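Betriebssportgruppe Derkgate
Protokoll der Sitzung im Februar

Beginn: 18:10 Uhr
Ort: Besprechungsraum im 2. Stock
Anwesend: Torquil Drummond (Leitung), Halina Kozłowski, Wen-hsiung Chiang, Chin-lung Choi (Protokoll)
Entschuldigt: Berwyn Pugh

1. Protokoll der letzten Sitzung

Das Protokoll wurde mit einer Korrektur angenommen. Unter Punkt 4 muss es heißen, dass die Abmeldung vom Dehnkurs bis zum Vorabend möglich ist und nicht bis zum Mittag desselben Tages.

2. Belegung des Trainingsraums

Die Gruppe hat zur Zeit 36 Mitglieder. Halina berichtet, dass der Raum am frühen Abend oft zu voll ist, am Morgen hingegen fast niemand kommt. Sie hat bei den Mitgliedern nachgefragt. Mehrere würden gern vor der Arbeit trainieren, wenn der Raum schon um 6:30 Uhr offen wäre. Torquil klärt mit dem Empfang, ob die Schlüsselausgabe früher beginnen kann.

Wen-hsiung schlägt vor, am Abend feste Zeiten von je einer Stunde einzuführen. Darüber wurde länger gesprochen. Halina ist dagegen, weil viele nicht wissen, wann sie mit der Arbeit fertig sind. Man einigte sich auf einen Versuch: Nur für die Langhantel gibt es eine Liste, alles andere bleibt frei. Die Liste hängt an der Tür, eingetragen wird mit Vornamen und Abteilung. 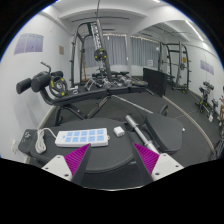
Der Versuch dauert bis Ostern. Danach soll Berwyn die Mitglieder noch einmal befragen, falls er damit einverstanden ist.

3. Rudergerät

Für die Anschaffung liegen zwei Angebote vor, von Ondari und von Clovik. Das Angebot von Clovik ist um 100 Euro günstiger, die Lieferung ist aber nur bis zur Bordsteinkante enthalten. Ondari liefert bis in den Raum und nimmt die Verpackung mit. Chin-lung gibt zu bedenken, dass der Aufzug für das Gerät von Clovik zu kurz sein könnte – er misst vor der nächsten Sitzung nach. Die Entscheidung wurde vertagt.

Torquil erinnert daran, dass die Geschäftsleitung einen Zuschuss nur bezahlt, wenn die Rechnung im ersten Halbjahr kommt.

4. Lauf in Auer

Es haben sich bisher drei Staffeln angemeldet. Für die dritte Staffel fehlt noch eine Person, gern auch jemand, der nicht Mitglied ist. Die Startgebühr trägt die Gruppe. Wer ein Trikot vom vorigen Jahr zu Hause hat, möge es bitte gewaschen zurückbringen, auch wenn es klein geworden ist.

Die Anfahrt erfolgt mit dem Zug. Halina kauft die Gruppenkarte und braucht dafür die Namen bis Ende des Monats. Treffpunkt ist um 7:45 Uhr am Haupteingang des Bahnhofs. Eine Tasche mit trockener Kleidung wird empfohlen.

5. Verschiedenes

– Handtücher: Auf den Polstern ist immer ein Handtuch zu benutzen. Der Hinweis wird auch auf Englisch ausgehängt, den Text schreibt Wen-hsiung.

– Musik: Es bleibt bei Kopfhörern. Ein Antrag auf einen Lautsprecher wurde mit 3 zu 1 Stimmen abgelehnt.

– Ladegeräte: Private Ladegeräte sind nach dem Training auszustecken und mitzunehmen. Torquil fragt bei der Haustechnik, wann die nächste Prüfung der Steckdosenleisten vorgesehen ist.

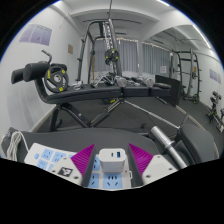 6. Nächste Sitzung

Die nächste Sitzung findet im April statt, wieder um 18 Uhr im gleichen Raum. Themen bitte vorher an Torquil senden.

Ende: 19:25 Uhr

Für das Protokoll: Chin-lung Choi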